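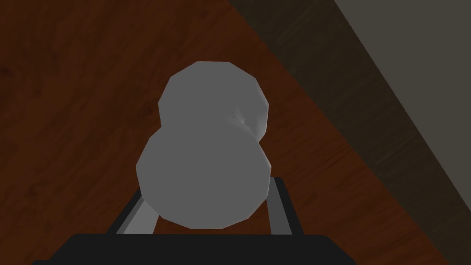
**Notas para la charla — sesión de la tarde, 46 minutos más preguntas**

*(Arrancar sin presentación larga. Cinzia ya me habrá presentado y la gente viene de comer.)*

Buenas tardes. Vengo a hablar de la parte del aprendizaje por imitación que más me gusta y que menos sale en los artículos: juntar los ejemplos. Sentarse, agarrar cosas, soltarlas, mirar lo grabado, tirar la mitad y volver a empezar. Llevo dos años haciéndolo en Rullusura con el proyecto Vavanov y sigo llegando los lunes con ganas, que ya es decir.

Preguntar a mano alzada: ¿quién ha teleoperado alguna vez un brazo, aunque sea en simulación? (Si son muchos, acortar el bloque 1.)

## 1. De qué ejemplos hablamos

- Un ejemplo, para nosotros, es un episodio: la vista desde la muñeca, el estado de las articulaciones, la apertura de los dedos y la orden que dio la persona en cada paso.
- Todo lo que enseño hoy es simulado. Tenemos también brazo físico, pero eso lo cuenta Cinzia Barbieri mañana y no le voy a pisar los resultados.
- Tarea: agarrar un objeto de una mesa y levantarlo. Nada más. Suena modesto y da para una charla entera.

La primera campaña la hicimos con prismas y cilindros. El modelo aprendió rapidísimo, lo celebramos con pasteles, y a la semana le pusimos delante una pieza con cintura, dos bultos unidos por un tramo más estrecho. Un desastre precioso. Cerraba los dedos donde le parecía, empujaba la pieza, la perseguía por la mesa. *(Contarlo despacio, aquí la gente suele reírse.)*

Volver a la imagen de apertura un momento. Es una de esas piezas grises, la que en el laboratorio llamamos «el cacahuete», entre los dos dedos de la pinza. Fijaos en lo que ve la cámara: el lóbulo cercano se come parte del otro, y la propia pinza tapa el borde de abajo. Desde ese ángulo, la cintura casi hay que adivinarla. Con esa información tiene que decidir el modelo, y con esa misma información teleoperaba la persona.

**Idea para subrayar:** el operador tiene que ver lo mismo que verá el modelo. Al principio dábamos a los operadores una vista cenital comodísima. Agarraban de maravilla, y el modelo no podía copiarlos porque le faltaba la mitad de lo que ellos sabían.

*(Pausa. Beber agua.)*

## 2. Cómo grabamos

Explicar el turno tal cual es:

1. Se sortea una pieza y una postura de salida. El operador no elige ninguna de las dos.
2. Un intento de calentamiento que se descarta siempre.
3. Tanda de 21 episodios seguidos. Luego, descanso obligatorio.
4. Revisión cruzada: cada uno etiqueta los episodios de otra persona.

Lo del sorteo costó discusiones. Cuando la gente elige, coloca la pieza bonita, centrada, mirando a la pinza. Es humano. Y acabas con un modelo que sabe agarrar piezas bonitas.

Lo de las tandas salió de mirar los datos. A partir de cierto punto los movimientos se vuelven más bruscos y las trayectorias se parecen demasiado entre sí: la mano ya va sola. Probamos con 36 episodios y la última parte de la tanda era casi toda repetición. Con 21 el ritmo aguanta y la gente sale de buen humor, cosa que en los datos se nota muchísimo.

*(Si alguien pregunta por el mando: usamos el de Parisi, seis grados de libertad, gatillo proporcional para los dedos. Con el teclado también se puede, pero las trayectorias salen en escalera.)*

### Un detalle que me encanta

Las piezas son mates, grises y sin textura. Se les notan las facetas. Alguien de Goltex nos preguntó en la primera reunión si no pensábamos «terminarlas». ¡Están terminadas! Al quitar el color y las marcas, lo que queda para orientarse es el contorno y el sombreado, y ahí es donde queríamos que el modelo pusiera la atención. Después, en otra campaña, variamos materiales y luces. El orden importa, o por lo menos a nosotros nos importó: cuando lo hicimos todo a la vez no sabíamos a qué echarle la culpa.

## 3. Los fallos también se guardan

Esta es la parte que más defiendo, así que voy a ir con calma.

En la campaña del cacahuete cerramos con 143 episodios revisados. De ellos, 36 llevan la etiqueta de fallo con recuperación: el operador agarra mal, la pieza se escurre o gira, abre, recoloca, vuelve a intentarlo. Al principio esos episodios iban a la papelera, porque «ensuciaban». Pero un modelo que solo ha visto agarres perfectos no tiene ni idea de qué hacer cuando algo se tuerce, y algo se tuerce constantemente.

Contar el experimento en dos frases:

- Mismo modelo, mismas horas de entrenamiento, con y sin los episodios de recuperación.
- Sin ellos, al primer agarre malo se queda apretando aire. Con ellos abre, retrocede un poco y busca otra vez. No siempre lo consigue, pero lo intenta, y verlo intentarlo por primera vez fue de los mejores ratos que he pasado delante de una pantalla.

**Cuidado aquí:** no decir que «los fallos son buenos». Un fallo sin recuperación lo guardamos aparte, para entrenar el detector, y no entra en la imitación. Si metes los dos juntos, el modelo aprende a fallar con mucha convicción.

Etiquetas que usamos, por si alguien las quiere copiar:

| Etiqueta | Qué quiere decir | Adónde va |
|---|---|---|
| limpio | agarre y elevación al primer intento | imitación |
| recuperado | hubo corrección y acabó bien | imitación |
| perdido | la pieza acabó fuera de alcance | detector |
| dudoso | los revisores no coinciden | segunda revisión |

La fila de «dudoso» es la más entretenida de todas. Lo que más se discute es cuándo damos por bueno un agarre: ¿cuenta si solo un lóbulo queda bien sujeto y el otro cabecea? Tardamos tres reuniones en escribir la norma. Ahora pedimos que la pieza se mantenga arriba sin girar hasta el final del episodio, y si gira, va a «dudoso» aunque no se caiga.

## 4. Lo que todavía no sabemos hacer

*(Bajar el ritmo. Dejar claro que son preguntas abiertas.)*

- **Cuándo parar.** Seguimos decidiendo a ojo que una campaña está completa. Estamos probando a medir cuánto se parece cada episodio nuevo a los que ya teníamos, pero la medida se deja engañar por cambios tontos de velocidad.
- **Estilos de operador.** Hay quien entra en vertical y quien se acerca de lado como si fuera a robar la pieza. Mezclados, a veces el modelo promedia y se queda en un punto medio que no sirve para nadie. Separarlos mejora el resultado y nos deja con menos datos por estilo.
- **La oclusión.** En el último tramo, la pinza tapa parte de lo que interesa. Una segunda cámara ayuda, claro, pero queremos saber hasta dónde se llega con la de muñeca y un poco de memoria de los pasos anteriores. Mi apuesta es que bastante lejos. Cinzia apuesta que no, y hay una cena en juego.

## 5. Cierre y preguntas

Si os lleváis una sola cosa para el próximo conjunto de datos que montéis: pasad una tarde entera revisando episodios antes de grabar la segunda tanda. Casi todas las reglas que he contado hoy salieron de ahí, de estar dos personas mirando repeticiones y preguntándose «pero ¿por qué has ido por ese lado?».

Mencionar que la guía de etiquetado se puede pedir por correo, dirección en la última diapositiva. Está en español y en italiano; la versión italiana va un poco más al día.

Preguntas que pueden caer:

- *¿Por qué no generar los agarres con un planificador?* Lo hacemos para comparar. Los agarres salen muy correctos y muy iguales entre sí, y en recuperación apenas aportan.
- *¿Y el salto al robot físico?* Remitir a la charla de mañana. No improvisar cifras.
- *¿Cuánto tarda un operador nuevo?* Una mañana para manejarse. Para que sus episodios pasen la revisión sin comentarios, bastante más, y depende mucho de la persona.

*(Si sobra tiempo, poner el vídeo de la persecución por la mesa. Sin sonido, el portátil de la sala pita.)*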